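Notebooks > Manipulation > Sim kitchen

Filed under: Simulation, Imitation Learning, Negative-ish Results

We use cookies to remember your login and to count visits. Accept / Settings

July, 4:40 pm

Reran the Brendent policy on the kitchen set because I don't believe the number in Rodrigo's slides. He has the augmented model well ahead of the plain one on the counter tasks. Same demos, same backbone, only the texture and lighting randomization added. Maybe. I've seen this kind of gap before and it usually lives in the success check.

Setup: 60 rollouts per model, fixed seeds, both arms active, head camera plus joint state. The task prompt only concerns the right arm. Left arm is supposed to hold its rest pose and mostly doesn't.

Augmented model: the checker passed 13 that I would fail by eye. I went through them one at a time in the viewer. Most follow the same pattern. The right gripper comes down on the dish, the contact flag goes true, the checker is happy, and there is no grasp at all. It's a fingertip on top of a flat thing. The checker was written by Thomas for the old Drolleck scenes, where the objects were tall and touching one from above was hard to do by accident. It was never meant for something this low.
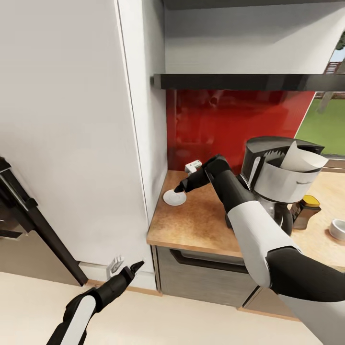
Augmented model, right fingertip down on the white dish. Left gripper is down by the low outlet on the side of the tall cabinet.

Note the left arm too. No task in this set needs anything down there. Rodrigo's reading is that the policy is "exploring." I don't buy that; there's no exploration term at inference. My guess is leakage from the Rizzi demos, which have a lot of low reaching with the left hand, and the randomization has blurred whatever the policy was using to tell the kitchens apart. That's a guess. I haven't tested it.

Things I'm less sure of:

- Whether the plain model gets the same free passes. I only checked a handful and found 2, but I was tired by then and skipping.
- Whether the red backsplash matters. It's glossy and picks up blurred reflections, and the randomizer changes the base color but leaves the gloss alone. Thomas thinks this is the whole story. I think he likes it because it's his bug and it's easy to fix.
- Contact stiffness. The Karley hand model was retuned in the spring and I can't find who changed the fingertip friction, or why.

Told Rodrigo I want the comparison out of the slides until the checker requires lift and hold. He said the ranking won't change. It might not! But right now we're ranking two policies on how often they poke a dish.

To do:
new success check, lift plus 2 seconds held
rerun both models, same seeds
drop the Rizzi demos and see if the left arm stays home
ask Thomas for the old friction values before he cleans up that branch

5:55 pm. Rerun started on the plain model. The augmented one is queued behind it.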